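June was the month I finally got properly stuck into collecting demonstrations, and I have loved nearly every minute of it! The project is called Villalba (Tsz-kin Poon picked the name, ask him) and the idea is simple enough: put coloured cubes in a basket, record it, reset, do it again, and feed the lot to a model until it can manage by itself.

We have 1,256 episodes saved so far. I threw out 19 more last night where I'd started recording before my hands were off the table, which was a bit painful.

What I like best is looking at both camera views side by side. The wrist camera gets ever so close to things and the fixed one gets the whole layout, and I really think the model needs both.

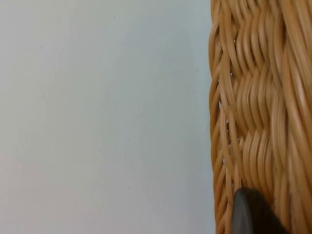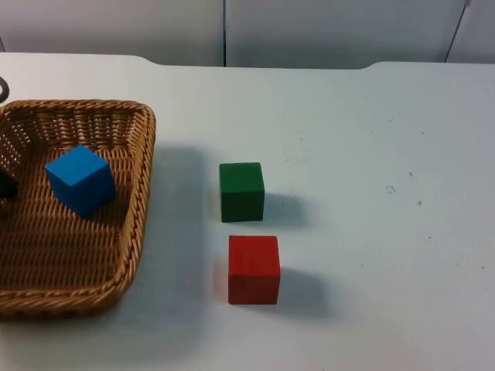

Wicker up close from the wrist camera, then the fixed view with the blue cube in the basket and the green and red ones on the table.

I'm trying to move the cubes to new spots on every reset. My first batch was far too tidy, all the starts looked alike, and the policy we trained on it went to the same patch of table whatever you put there. So now I do 10 episodes, have a stretch, and shuffle everything before the next lot.

Next up is a second basket with a different weave, and Tsz-kin wants to try slower reaches near the rim. I'll post the training curves once the new run finishes!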